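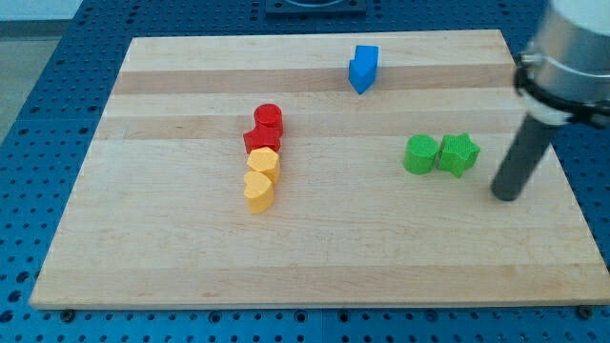
Cutting board on a blue work table

Search this forum
Filed under: Music News > Comebacks

Rarkutent, 9/4/24
Timmermans have confirmed a return to the stage in February, after 6 years away. The venue holds 875.

Notau
The statement refers to 5 new songs. Members should note that tickets are limited.

Tunitz
I must disagree with the word "return" – two of the original players are absent.

Notau
The name is unchanged. That is sufficient.

Contact | Copyright | Back to top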